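Nulov scene pack for manipulation training, worth the money?
Simulation and Tools > Reviews

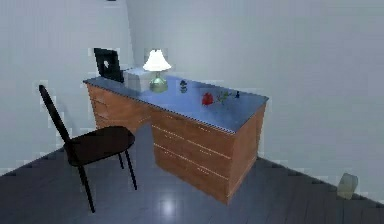
Re: Nulov scene pack, first impressions

ikocsis
I bought the Nulov office pack in September for our pick and place tests. It has 900 room layouts and costs 400 for one seat. The desk with drawers is the one I load most. The wood looks good to me, and the lamp gives a strong light for testing the vision part. My problem is with the small objects. The red one with the green sprig, is it a flower or an apple? My detector changes its opinion every time I move the camera.

tamiru_fan
It is a flower, I think. Look in the object list, every item has a label.

ikocsis
Thank you, but in my version the list has only numbers. I wrote to support and I am still waiting.

Zainab Edet
I use the same pack with Aster. For me the clear cylinder on the floor near the wall is the best item, because depth estimation fails on such things also in real rooms. But the line where floor meets wall is jagged, and for this price I expected better.

gridlock2
The jagged line is your render setting, not the pack. Set the sampling to 2 and compare.

Zainab Edet
I did this before I wrote. It is a little softer, but I still see steps. Uslow rooms do not have this problem on the same computer.

gridlock2
Uslow has no drawers that open, so I would not compare them.

ikocsis
For drawers I agree with gridlock2, they open well and the joint limits are correct. I will keep the pack, but I will not buy the second seat until the labels are fixed.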